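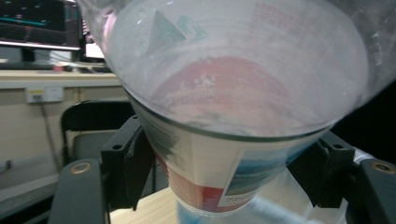 図1 印刷入りの紙コップに重ねられた半透明のプラスチックカップ

Tamside 重ねカップ画像集 データカード

概要
本画像集は、使い捨てカップおよび再使用カップの重なりと仕分けの状態を記録したものである。飲料容器の片付け作業に関する調査の一環として、Tirnen 生活用品資料室が編纂した。収録画像は 2,653 点、対象とした容器は 156 点である。

収録の対象
紙コップ、半透明または不透明のプラスチックカップ、ならびにこれらを二つ以上重ねたものを対象とする。陶磁器、ガラス製品、蓋のみの画像は収録しない。図1のように異なる素材のカップが重なる例は「異種重ね」に分類し、同じ素材同士の例は「同種重ね」とする。

記録項目
各画像には次の項目を付す。
容器番号
外側の容器の素材
内側の容器の素材
外面の印刷の有無および主な色
内面の斑点、汚れ等の有無
備考

記載上の注意
半透明の容器では、外側の容器の印刷が壁面を通して見えることがある。図1では赤や青緑の印刷が透けているが、この色は内側の容器の色として記録しない。内面に白い斑点が認められる場合は「斑点あり」とのみ記し、その成分や由来は推定しない。ラベル等の文字は、判読できるものに限り転記する。読み取れない場合は「判読不能」とし、空欄のままにしないこと。

フォルダ構成
single 単体の容器
nested_same 同種重ね
nested_mixed 異種重ね
sheets 記録表(CSV形式、UTF-8)

点検
記録表のうち 300 行については、2 名の担当者が個別に記入し、相違のある行を協議のうえ修正した。修正前の値は備考欄に残してある。

既知の制約
収録容器は Solheim 地区の施設で使用されたものに偏っており、容量の大きいカップが比較的多い。寸法および重量は測定していない。白色と乳白色の区別は記入者により揺れがあるため、集計の際は両者を合算することが望ましい。

利用条件
研究および教育の目的に限り利用を認める。容器の印刷意匠に関する権利は各権利者に帰属し、本資料室はその二次利用を許諾するものではない。再配布にあたっては本文書を添付すること。

管理責任者 Manikandan Kamath
最終更新 2022年5月15日
次回の改訂は11月を予定している。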